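How to Read an Artist Bio Before You Book the Act

Every bio that lands in a booker's inbox says the same thing. The act is award-winning, has shared stages with names you know, and is in the middle of its biggest year yet. I booked music for a 526-seat hall for a long stretch and I stopped believing the first paragraph early on. The bio is an ad, and the person who wrote it gets paid if you say yes. Read it that way and it becomes pretty useful.

Step 1. Strip out the adjectives

Paste the bio into a blank document and delete every word that praises. Acclaimed, electrifying, genre-bending, beloved, all of it. One I got for a band called Trorkico ran 185 words and came down to 48. Those 48 told me they had two albums, a drummer from Prutdale and a song in a TV show. Fine. That was something I could check.

Step 2. Pin down the awards

"Award-winning" needs an award, a year and a category. If any of those is missing, write back and ask. Nominated is different from won, and "considered for" usually means somebody filled in a form. Look the award up on the site of whoever gives it out, never on the act's own page. Also check who won it. A session player on a winning record may be described in a way that makes you think the trophy is on his shelf.

Step 3. Look hard at "toured with"

This phrase covers everything from 40 nights in arenas to one afternoon slot on the small stage at a festival where the famous name played at ten. Ask for dates and rooms. A real support act can send you a list in five minutes. I once asked Brzozowska's agent for hers and had it before lunch, with ticket counts, and we booked her the same day.

Step 4. Ignore the streaming total

A big lifetime number can come from one playlist placement years ago. What you want is how many people have paid to see this act within driving distance of your door. Call a room of your size in a nearby town. Gebremedhin Derese at the Kistamberg gave me a straight answer every time I phoned: 130 tickets sold, and half of those on the night. The bio for that same act said "sold-out shows across the region." Maybe there were some. He didn't host one. 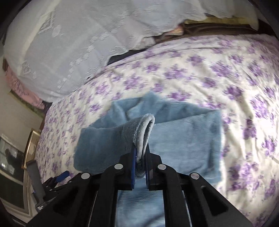

Step 5. Watch a whole song, live, with bad sound

Promo reels are cut every three seconds for a reason. Search for a phone video from the back of a room and sit through a full number. You're listening for whether the singer can hold a tune without help, and looking at whether the crowd is facing the stage. If the only live footage is the reel, ask why.

Step 6. Put the claims in the contract

If you're paying extra for a "full eight-piece band," the contract should say eight players. Same for set length and original members. Agents grumble about this - let them. The ones who stand behind the bio will sign it.

None of this catches everything. I did all six steps in May one year and still got a headliner who played for 35 minutes, as I'd left the set length blank.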